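Nurnis Hall, Nirnbridge
Pre-show safety checklist with comments

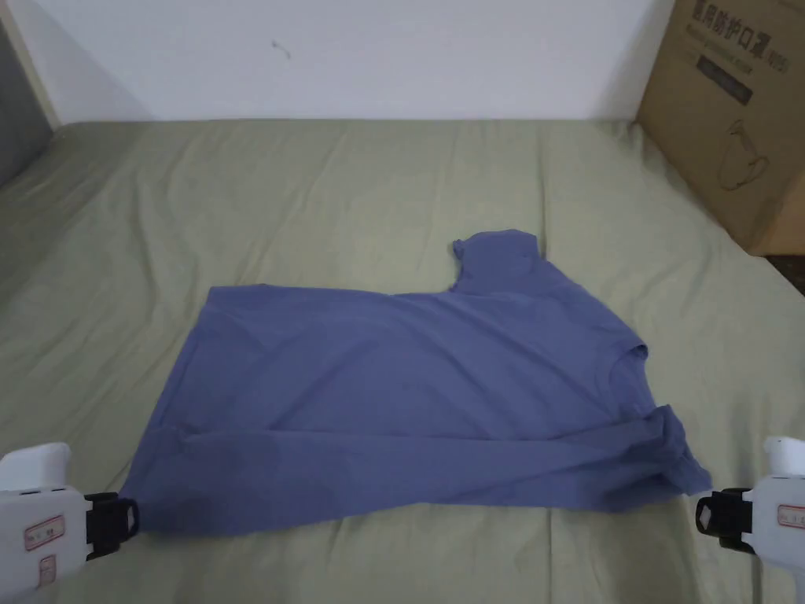
Blue T-shirt spread out on a bed.

Inspection date: 2020-02-18
Event: Rinis, full band, with Bashir opening
Capacity: 200 standing
Advance tickets: 113
Filled in by: house production desk

Mark each line OK, FIX or N/A. Anything marked FIX needs a comment and must be cleared before doors.

STAGE

1. Deck sections locked and level. OK
Comment: Downstage left section rocked slightly at load-in. Leg re-seated and clamp tightened. Walked it again after the drum riser went on.

2. Stage edge marked with white tape. OK
Comment: Old tape lifted at the stairs. Replaced the full run.

3. Drum riser secured, wheels locked. OK

4. Stairs and handrail, both sides. FIX
Comment: Stage right handrail has a loose lower bolt. Tightened for now, but the thread is worn. Performers to use stage left until the bolt is replaced. Both bands told at soundcheck.

POWER AND CABLES

5. Ground fault outlets tested. OK
Comment: All tripped and reset.

6. Guitar and keyboard amps on the marked stage circuit only. OK
Comment: Rinis carry two keyboards and a tape echo. All three are on the stage circuit. The fog machine is on the wall circuit by the loading door.

7. Cables crossing walkways covered. FIX
Comment: Run to the mixing desk was short one ramp. Spare brought up from the basement and fitted. Cleared.

8. No damaged plugs or bare wire. OK
Comment: One extension cord pulled for a cracked plug. Tagged and left in the repair bin. Do not put it back on the rack.

OVERHEAD

9. Lights hung with clamp and safety cable. OK
Comment: Checked 26 fixtures from the lift. One safety cable on the rear truss was looped around the yoke only. Corrected.

10. Speaker stacks strapped. OK
Comment: Straps are due for replacement in April. No fraying yet, but the left one is stiff.

SOUND LEVEL

11. Meter at mixing desk working, fresh battery. OK

12. Earplugs at bar and coat check. FIX
Comment: Coat check box had 13 pairs left. Refilled from the office. Bashir's set has a long feedback section near the end, so front row staff should have plugs in from the start.

AUDIENCE AREA

13. Exit signs lit. OK

14. Exit doors open fully from inside. OK
Comment: Alley door sticks in cold weather. Opens with a normal push tonight. Still on the list for planing.

15. Floor dry and clear. OK
Comment: Mats down inside the front entrance. Check between sets.

16. Front barrier pinned. OK

17. Merch table clear of the exit path. FIX
Comment: Table was set up across half the side exit. Moved to the wall by the restrooms. Shirt boxes go under the table and record crates behind it. Nothing on the floor in front.

FIRE AND FIRST AID

18. Extinguishers in place, gauge in green. OK

19. Fog tested with smoke detectors in normal mode. OK
Comment: Short bursts only. Rinis want it for the first and last songs.

20. First aid kit sealed and stocked. OK
Comment: Low on cold packs. Added to the order.

OPEN ITEMS

Line 4, handrail bolt. Stage right stairs stay closed.
Line 10, speaker straps, April.
Line 14, alley door.

Keep this sheet at the production desk until load-out, then file it with the show settlement.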